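An Afternoon With the Lid People

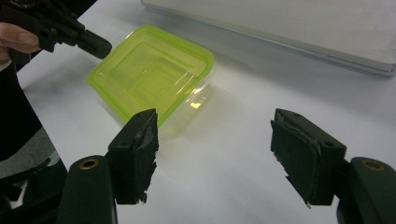

Page last changed: April 27, 2019

I went to the Molta open day expecting the future and got a lunch box. It had a lime green lid, it sat on a white table, and two black grippers were pointed at it with the sort of attention I usually save for a parking ticket.

Seren Harries, who ran the demonstration, told us a person holds the grippers now so that a machine can learn the motions later. I liked her for saying so. Most open days I've been to would have put up a curtain and some music. She had a hand on the tool in plain view and a box with a clear side and a green top, and she let us stand close enough to see that the gripping pads were torn and starting to shred.

Those ragged pads won me over more than the brochure did. The brochure says "effortless" on page one. Pads don't get like that without effort, and I'd sooner buy from people who wear things out.

Dexter Dumlao, standing next to me, wanted to know when it would do his dishes. Seren said they were working on lids. He asked again, louder, about the dishes. She said lids.

I think she had it right, and I wish more of this business would talk that way. My own kitchen has 12 containers and a drawer of lids that fit none of them. Molta can call me in June.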